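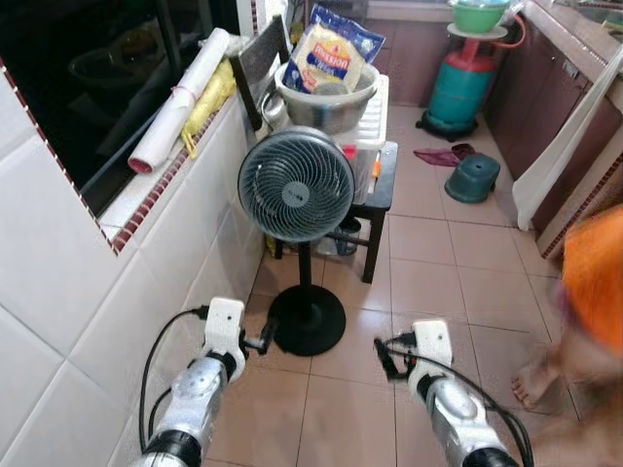

Fig. 2. The Dornerlow floor fan on its pole and disc base, set up in the back kitchen.

Section 2: Putting the fan together and finding a spot for it

I wrote this guide for everybody who rents or borrows the Paulauskas Street apartment, and I've set this fan up enough times now that I can do it while the coffee is brewing. Give yourself a little longer the first time! You need the pole, the round base, the fan head with its grille already on, and the little bag of hardware (it lives in the drawer under the toaster, in an envelope marked 1155, and please put it back there when you're done).

Before you start

Leave the fan unplugged until step 8. I mean it. I once tested the head on the counter with no pole under it and it walked itself right off the edge.

Steps

1. Lay a towel on the tiles and set the base on it upside down. The tiles are hard and the base is heavier than it looks.

2. Push the bottom of the pole through the hole in the middle of the base. You'll feel it drop into a notch. If it spins freely, it isn't in the notch yet, so back it out and turn it a little.

3. Put on the washer first and then the big screw, and tighten by hand. Finish with the short wrench from the envelope. Snug is plenty.

4. Stand the whole thing up and give the pole a wiggle. A tiny bit of sway at the top is normal. A clunk down at the base means going back to step 3.

5. Loosen the collar at the top of the pole, lower the head onto it, and line up the flat side. Hold the head by the back housing for this part. The grille ribs are thin and they bend, and I have the dent to prove it on the old one.

6. Tighten the collar.

7. Tilt the head. I like it facing into the room and pointed slightly up, so the air goes over the floor instead of blowing crumbs under the stove. Hold the pole with one hand while you tilt with the other.

8. Plug it in and start on the lowest speed. Let it run for a minute and listen. A steady hum is fine, but a ticking noise usually means the grille clip has popped loose.

Note: The older Orby fan in the hall closet looks a lot like this one, but its collar is a different size. Branwen Owen and I spent most of an evening finding that out. Don't mix the parts.

Where it goes

The back kitchen is narrow, so there's really just the one good place, out on the open floor with the tiled wall and window on one side. Keep the base flat on the tiles, with no part of it up on a mat.

Move anything light off the sill or weigh it down. Plastic bags are the worst for this, they fill up and take off across the room (bread wrappers too). Rolled-up things are okay if they're tied. The stack on the little black stool, with the storage container and the steel bowl on top, can stay where it is behind the fan, but check that it's sitting square before you switch on, and don't let a chair back lean in close to the head.

Caution: Run the cord along the wall and never across the walkway. If it won't reach, use the Lirnorar extension from the closet, which is 80 inches long, and don't plug a second one into it.

Caution: Turn the fan off before you mop, and wait for the floor to dry before you bring it back.

If you lose the big screw, the spare part number is 3264. Text me when you use the last one and I'll order more.

Cleaning the grille is in Section 3. I do mine every March, before the warm weather.

Last updated October 1, 2022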